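Tuesday, March 9, 2021

Sim bench, bimanual tabletop set. Continuing the pear-to-plate task on the Clindholm kitchen scene.

Picked up where the last entry stopped. The open question was whether the policy trained on our base scenes is using the object or just replaying a motion that happens to end at the plate. Success rate alone doesn't separate the two, so I ran the start-pose test we talked about: same scene, same hands, only the pear pose on the tray changes between episodes. Everything else is pinned, including the lighting seed.

Training set is the 1,482 demos from the Geddes export, after dropping the ones with bad timestamps. No new teleop data went in. Episode cap is 300 steps. Cap was the same in the earlier runs so the numbers can be compared, but see the note on timeouts further down.

Four conditions:
A — pear at the nominal pose, centered on the tray
B — pear shifted along the tray, same orientation
C — pear rotated in place
D — nominal pose, wrist camera input zeroed

60 episodes per condition. Ran them back to back on Clallier, overnight queue, no restarts.

Both arms reset to the same open-hand pose in every condition. I checked the reset by eye before starting the batch, because last time the left hand was spawning low and clipping the box on the first few steps. Raised the left wrist target in the config and regenerated the reset file. The old file is still in the folder with _old on the end, please don't use it.
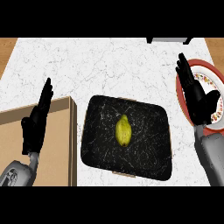

Start state, nominal pear pose. Left hand over the box, right hand over the plate, both clear of the pear.

A and C came out close to each other. B was clearly worse, and D was much worse than I expected. I had guessed D would hold up on the overhead view alone, given how little moves in this scene. So the wrist input matters even when the pear is exactly where it was in most of the demos.

Failures in B are mostly one kind. The right hand goes to the nominal spot, closes beside the pear, and carries on to the plate with nothing in it. It doesn't go back for another try. In a smaller number of episodes it corrects late, touches the pear with the fingertips and pushes it off the tray. The left hand stays out of the way in nearly all of them, which is fine for this task, but it means we're learning nothing about coordination here.

C failures are different. The hand gets to the pear and closes on it, then the pear turns in the grasp during the lift and drops. I think this is contact settings more than policy. The friction value on the pear mesh is still the default one. Need to rerun a few with the Sastavport values before reading anything into it.

Timeouts: the eval script counts a timeout as a failure and so does the old one, but the old one also counted a pear resting on the plate rim as a success. The new one wants it inside the rim. This makes the earlier numbers look better than they should. I'll rescore the old rollouts from the saved states, no need to rerun them.

Also noticed the success check fires while the pear is still rolling. Added a settle wait before scoring. It changed the result on a couple of episodes in A, both from success to fail. Reran the scoring on all four conditions with the wait in, and the ordering is the same.

To do:
- rescore old rollouts with the new plate check
- C again with changed friction
- B with smaller shifts, to see where it starts to fall apart
- one condition with the plate moved and the pear left alone. If it still goes to the old plate position we have our answer on replay
- rename the output folders, the current names don't say which condition is which

Rollout videos and the raw score files are on the shared drive under the Clindholm folder. Configs are checked in. The reset file is not, it's too big, so copy it over by hand.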